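발표자 노트: 주거 개보수 공사의 공정 관리와 인수인계
Zoltdale 주택개보수 사업부
발표일: 10월 25일
배포 범위: 협력업체 현장 책임자 및 상담 창구 담당자
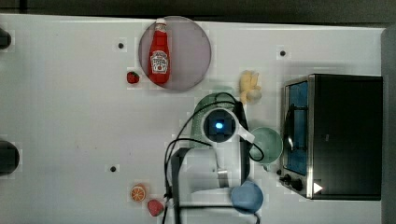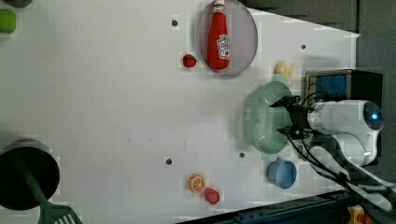 흰 상판 위의 소품

분류: 주방·욕실 개보수 / 협력업체 교육

슬라이드 1. 인사 및 발표 범위

참석해 주신 협력업체 관계자 여러분께 감사드립니다. 오늘 발표에서는 주방과 욕실 개보수 공사의 사전 조사, 철거, 설비 배관, 방수, 마감, 인수인계를 순서대로 다룹니다. 견적 단가와 하도급 대금 지급 조건은 별도 설명회에서 안내하므로 이 자리에서는 질문을 받지 않습니다.

발표 시간은 40분입니다. 질의는 마지막 슬라이드 이후에 일괄하여 받겠습니다.

슬라이드 2. 사업 현황

Zoltdale은 지난 회계연도에 711건의 개보수 공사를 완료하였습니다. 이 가운데 Pruda 지구의 노후 공동주택 물량이 가장 많았고, Charbonneau 단지가 그 뒤를 이었습니다. 두 지역은 준공 시기가 비슷하지만 배관 재질과 바닥 구조가 서로 다릅니다. 한쪽의 시공 경험을 다른 쪽에 그대로 적용하지 않도록 당부드립니다.

(표를 화면에 띄운 상태로 잠시 멈출 것. 수치를 하나씩 읽지 않는다.)

슬라이드 3. 사전 조사

사전 조사는 계약 체결 전에 실시합니다. 조사자는 급수 밸브의 위치와 작동 상태, 배수 구배, 분전반의 여유 회로, 벽체의 구조 여부를 확인하고 조사서에 서명합니다. 도면이 보관되어 있는 세대라 하더라도 현장 실측을 생략할 수 없습니다. Charbonneau 단지의 경우 과거 입주자가 임의로 벽을 옮긴 세대가 여러 곳 확인되었으며, 이 때문에 주방 가구를 다시 제작한 사례가 있습니다.

실측 치수는 마감면 기준인지 골조면 기준인지를 반드시 함께 적습니다. 기준이 적혀 있지 않은 조사서는 접수 단계에서 반려합니다.

슬라이드 4. 철거

철거 착수 전 관리사무소에 공사 신고를 완료하고, 승강기와 공용 복도의 보양 상태를 촬영하여 제출합니다. 급수와 가스는 세대 밸브에서 차단하며, 가스 배관의 분리와 막음 처리는 자격을 갖춘 업체만 수행할 수 있습니다.

철거 중 석면 함유가 의심되는 자재가 발견되면 즉시 작업을 중지하고 사업부에 보고합니다. 현장 책임자의 판단으로 작업을 재개하는 것은 허용되지 않습니다.

(이 부분은 천천히 말할 것. 작년 교육에서 같은 질문이 반복되었음.)

슬라이드 5. 설비 배관과 전기

배관 작업이 끝나면 벽체를 닫기 전에 수압 시험을 실시합니다. 시험 압력과 유지 시간은 배포해 드린 시방서를 따르고, 압력계 눈금이 보이는 시작 사진과 종료 사진을 모두 제출합니다. 종료 사진만 있는 경우에는 시험을 하지 않은 것으로 처리합니다.

주방 전열 회로는 조명 회로와 분리합니다. 식기세척기와 전기레인지의 설치 계획은 상담 단계에서 확인하여 작업지시서에 기재합니다. 공사 도중 기기가 변경되면 변경 확인서를 새로 작성합니다.

슬라이드 6. 방수와 양생

욕실 바닥과 벽체 하부의 방수는 3회 도포를 원칙으로 합니다. 각 회차 사이의 건조 시간은 제조사 지침을 따르며, 공기 단축을 이유로 줄일 수 없습니다. 배수구 둘레와 배관 관통부에는 보강포를 시공합니다.

담수 시험 결과는 아래층 세대의 천장 확인과 함께 기록합니다. 아래층 방문이 어려운 경우 관리사무소의 확인서로 대신할 수 있습니다.

슬라이드 7. 타일과 가구 마감

타일은 동일 생산분으로 일괄 입고하고, 여분 한 상자를 세대에 남겨 둡니다. 벽 타일의 나누기는 시공 전에 고객의 서면 확인을 받습니다. 주방 상판은 하부장의 수평을 맞춘 다음 실측하여 발주합니다. Trellcombe 물류 거점을 통해 입고되는 가구는 하차 시 포장을 열어 모서리 파손 여부를 확인하고, 이상이 있으면 당일 중으로 통보해 주십시오. 통보가 늦어진 파손은 설치업체의 책임으로 봅니다.

실리콘 마감은 가구와 타일 설치가 모두 끝난 후 마지막 공정으로 진행합니다.

슬라이드 8. 인수인계와 하자 접수

인수인계 점검표는 50개 항목으로 구성되어 있습니다. 현장 책임자와 고객이 함께 확인하고 각 항목에 서명합니다. 해당 사항이 없는 항목도 빈칸으로 두지 않고 '해당 없음'으로 기재합니다.

고객에게는 밸브 위치도, 사용 자재 목록, 기기 설명서, 보증서를 한 권으로 묶어 전달합니다. 하자 접수 창구는 Zoltdale 고객지원 부서로 단일화되어 있습니다. 협력업체가 고객의 연락을 직접 받은 경우에도 접수 번호를 발급받은 후 방문해 주시기 바랍니다.

(점검표 실물을 들어 보일 것. 개정 전 양식은 회수 대상임을 안내.)

슬라이드 9. 질의응답

질문하실 때에는 소속 업체와 담당 공정을 먼저 말씀해 주십시오. 개별 현장의 분쟁 사항은 발표 종료 후 접수대에서 서면으로 받습니다. 개정 점검표와 시방서 사본은 출입구 옆에서 배부합니다.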